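Westholm Room Tidying Notes
README, release 2

Overview

Westholm Room Tidying Notes is a written collection covering the routine clearing of small furnished rooms: emptying and relining bins, picking litter off carpet, returning loose items to shelves, and moving light furniture back to its place. The collection holds 1167 entries. Each entry covers one visit to one room and lists the tasks done, the order they were done in, and what was left for a later visit.

The notes were gathered at the Westholm and Prevstead residences. They are meant for people who write cleaning schedules, label household items, or need consistent terms for ordinary room objects.

Maintainer: Frøydis Forsberg
Labeling guide: Kanokwan Kamolrat
Review of disputed entries: Tobias Brannigan
Last edited: 18 Sep 2026

What changed in this release

The Prevstead entries were added. The Westholm entries were relabeled with the current object list. In the first release, "bin" and "wastebasket" were used for the same thing, and 129 entries had to be read again before the terms could be separated. The free-text field now allows 4000 characters. Entries that ran past the old limit were restored from the paper sheets where the sheets could be found.

Contents

entries.csv: one row per visit
tasks.csv: one row per task, linked to entries by visit_id
objects.txt: the object list, one term per line
guide.txt: the labeling guide
sheets_missing.txt: visits with no surviving paper sheet

Fields in tasks.csv

visit_id: links to entries.csv
step: position of the task within the visit, starting at 1
verb: pick_up, empty, reline, press_down, move, shelve, wipe, vacuum, leave
object: a term from objects.txt
surface: carpet, table, shelf, bed, seat, other
destination: where the object went, blank for leave
note: free text

Object terms

bin: a waste container used with a plastic liner. The liner is recorded separately as "liner" when it is replaced.
wastebasket: a container used without a liner, of any shape or finish.
wrapper: any foil, paper or plastic packaging smaller than a hand. Crumpled or flat makes no difference.
package: printed packaging larger than a wrapper.
bottle: recorded with or without cap. A capped bottle in a bin is waste. A bottle on a table is left alone unless the visit sheet says otherwise.
stick: any thin loose piece of wood, including swabs and skewers.
cable: recorded only when moved. Cables on the floor are lifted before vacuuming and put back on the same side of the furniture.
stool: covers cushioned stools and step stools. The note field says which.
shelf: an open compartment in a shelving unit. The top of the unit counts as a shelf.
appliance: any freestanding powered unit. Units on casters are not rolled while plugged in.

Order of tasks

The guide asks for floor litter first, then bins, then surfaces, then the vacuum. Most Westholm entries follow this. Prevstead entries often begin with the bins, as the waste cart there reaches each floor early. Neither order was corrected. The step field gives the order on the sheet.

A bin is marked full when its contents reach the rim. At that point the verb is empty, followed by reline. The verb press_down is used only where the person recorded pushing the waste lower and leaving the liner in place. Shagufta Naqvi checked all 89 uses of press_down against the sheets and changed the ones that should have been empty.

Small items near a bin are not assumed to have fallen from it. They are recorded as litter on their own row, with the surface given.

Known problems

Step numbers skip where a line on the sheet could not be read.
"Other" is overused for surface in the July entries.
Round and square tables share one term. A split was proposed and has not been made.
Liner size is missing for nearly all Prevstead visits.
Bed entries record only items removed from the bed. Making the bed is outside the task list.

Loading

The files are UTF-8 with comma separators. Notes may contain line breaks inside quotation marks. The Ikonen import script reads them correctly. The older Jotura script does not, and splits such rows in two.

Corrections

Send the visit_id, the step number and the proposed change to Dolores Sorensen. Corrections without a step number are held until the next release.

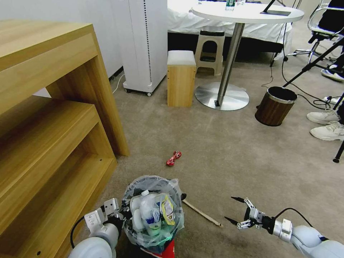 How should a wrapper on the carpet be recorded if it is put in a bin that is then emptied on the same visit?

Use separate rows. The first has the verb pick_up, the object wrapper, the surface carpet and the destination bin. The next has the verb empty and the object bin, followed by a reline row if the liner was replaced.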